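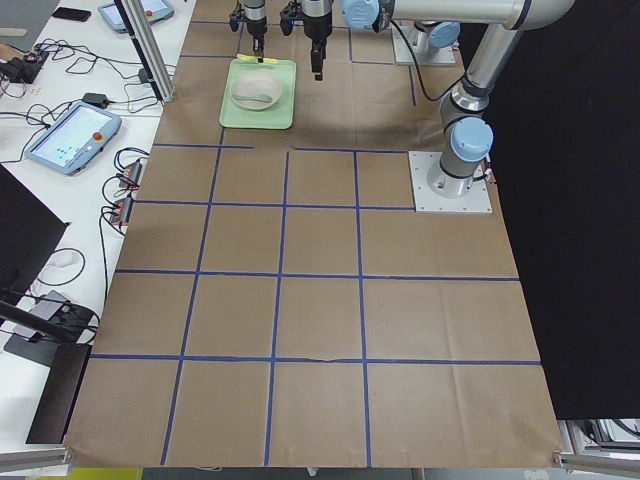

I have a soft spot for other people's work tables, so when the Opoku building in Gretlow put up a sign for its open day I was in the door before I'd finished my coffee. The place used to be a shoe warehouse (4,000 square feet on the ground floor, according to the sheet they hand you) and now it's split into workrooms, and for one day you can wander through nearly all of them and be nosy. I went for the pottery and ended up spending most of my time looking at how people lay out their space! The table that stopped me was covered in brown kraft paper and marked off into squares with blue masking tape, with a light green tray up near the top and a round off-white bowl sitting in it, a little tilted. I stood there far too long. I loved it. Kraft paper and masking tape, that's a few dollars, and suddenly you have a table where you can say "third square over, second row" and everybody knows where you mean.

I'm a quilter, so a grid is pretty much my natural habitat, and I've been using a cutting mat with lines so faded I have to tilt my head to find them. Paper and tape had never crossed my mind. I liked that the paper had folds and creases in it and that the edge hung a bit over the front of the table. Mine would look worse by lunchtime, believe me. The strip of yellow tape along the top rim of the tray caught my eye too. I have three trays at home that are the same color, and I'm forever picking up the one with the pins in it when I want buttons, so guess who bought a roll of yellow tape on the way home.

Anyway, the rest of the building. The stairs are steep and there's only one handrail, so if your knees are like mine, ask at the desk for the freight elevator. It's slow but it has a bench in it. Upstairs is Arell, the bookbinding shop, where they let you sew a little pamphlet for five dollars. Mine came out crooked and I'm very pleased with it. They had a wall of thread on wooden pegs, 96 spools if you believe the tag, and I could have stayed all afternoon, except that the room is tiny and there was a line out to the landing.

The pottery was a bit of a letdown, I'm sorry to say. The wheels were covered up and the shelves were mostly seconds for sale, nice enough, but I'd wanted to see somebody throw a pot. The woman at the till said they'd done demonstrations at the July open day and would probably do them again next summer. I bought a spoon rest anyway (eight dollars, speckled, chip on the bottom).

Food was soup and rolls from Rornis, the bakery across the street, set up in the loading bay. Get there before noon! By half past twelve the lentil was gone and it was tomato or nothing. The tomato was fine. The seeded rolls were better than fine and I took four home in my coat pockets.

Parking is free behind the building but there are only around 20 spaces, and people were circling when I left. I'd take the bus next time, it stops right at the corner.

I've already cleared off the dining table and cut a length of paper for it. Four squares across, I think, though my husband would like to know where we'll be eating.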